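Cooler storage water slows petal browning in cut hydrangeas, trial finds

Cut hydrangeas held in water kept just above refrigerator temperature lost their decorative value later than stems held in water at room temperature, according to a postharvest trial carried out at the Millwood horticultural station. The work also found that the timing of harvest had a larger effect on vase life than any of the commercial-style holding solutions tested.

The trial used 959 stems of bigleaf hydrangea from two growers. All stems were cut in the early morning, trimmed to the same length and placed in clean buckets within an hour. They were then sorted by maturity into three classes, based on how far the small true flowers at the center of each head had opened and how firm the surrounding sepals felt to the touch.

Hydrangeas are a difficult crop for the cut flower trade. What most buyers call petals are in fact sepals, and they have a large surface area compared with the thin water-conducting tissue that supplies them. A head can wilt within hours when the stem takes in air or when the cut end becomes blocked by sap or bacteria. Losses between the farm and the shop are high enough that many wholesalers order more than they expect to sell.

Ferdinand Kofler, who led the trial, said the group had expected the holding solution to be the main factor. "The difference between solutions was there, but it was small," he said. "A stem cut too young failed in all of them. A mature stem did reasonably well in plain water, provided the water was cold and the bucket was clean."

Stems in the youngest class wilted first in every treatment. In many cases the sepals went limp while the lower leaves were still firm, which the researchers take as a sign that the water supply to the head was limited before the stem as a whole ran short. Removing all leaves but the top pair delayed wilting in this class but did not bring it level with the mature stems.

Stems in the most mature class showed a different pattern. They seldom wilted early, and the end of their useful life was usually marked by brown spotting that began at the sepal margins and moved inward. Cold water delayed the first spots. The effect was clearest in white and pale blue heads, where discoloration is easy to see and where a few marks are enough for a buyer to reject the stem.

Two holding solutions were compared with plain tap water. The first contained sugar and an acidifier, the second an acidifier alone. Sugar gave no measurable advantage in the mature class and was linked to more cloudy water by the end of the storage period. The acidifier alone kept the water clearer. The station has not recommended either product for general use, and notes that local tap water is already slightly acidic.

A second part of the trial looked at rehydration. Stems that had been stored dry in lined boxes overnight were recut and placed either upright in deep water or fully submerged, head included, for a short period. Submerged heads recovered their firmness sooner. They also carried more free water between the sepals, and gray mold developed on a number of them when they were boxed again before drying. The authors advise submersion only for stems that will be sold or arranged the same day.
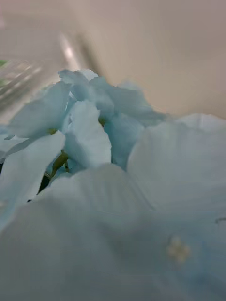

Pale blue-white blooms, the color group in which browning is easiest to spot.

Edeltraud Pfister, a grower who supplied part of the material, said the maturity classes were the most practical result. Her pickers have usually gone by color, which shifts with soil acidity and light and is a poor guide to age. "Two heads can look the same shade and be more than a week apart," she said. "Feeling the sepals takes longer, but we throw away less afterward."

Her farm changed its picking instructions in February, ahead of the new season. Stems judged too soft are now left on the plant for a later pass. Pfister said labor time per bucket has gone up, and that she does not yet know whether the lower losses will cover it.

The station lists several limits. The trial covered a single season and only bigleaf types. Panicle hydrangeas, which have woodier stems, may respond differently. Water temperature was held steady throughout, which is not typical of transport, where buckets warm up on loading docks and in vans. No attempt was made to measure bacteria directly – water clarity was scored by eye.

A follow-up is planned with 2450 stems and a simulated transport stage, in which buckets will be moved between cold and warm rooms at set intervals. It will also compare stems cut in the early morning with stems cut after sunset. Kofler said stem recutting would be added as a separate treatment, as growers had asked how much stem needs to be removed before water uptake returns to normal.

Growers who want to take part can contact the Millwood station. Participating farms must be able to deliver stems in water on the day of cutting and provide a record of irrigation for the preceding weeks.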